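Magazine > Features > Automation
Filed under: Shop Floor & Robotics
Latest Features Reviews Events Subscribe

Open day at Pencombe: sorting blocks, one bin at a time

Pencombe opened its test hall to visitors on 16th December. Most of the floor went to Devier conveyor units, but the longest line formed at a wooden table near the back, where an arm was picking blocks from a gray bin.

Gianni Ferri, who runs the cell, kept the talk short. The task is to move red and green blocks between 2 compartments. The software, Forkix, chooses a grasp and logs each attempt. By noon the log stood at 647.
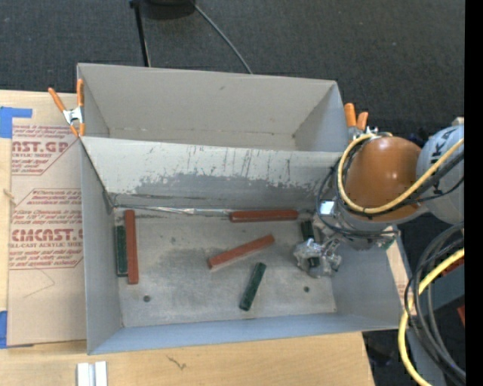 Page last changed: 16:40, J. Chauhan

Wear on the divider was plain to see, with dark scratches running down its pale coating. Silver tape runs along part of the seam at its base, and orange-handled spring clamps grip the rim on both sides. Ferri said blocks lying against a wall are the hardest case – the fingers need clearance that the bin does not give.

The arm ran at reduced speed for the visit. Ferri plans a run of 300 picks with new fingers, then 400 with a deeper bin. Results are due in September.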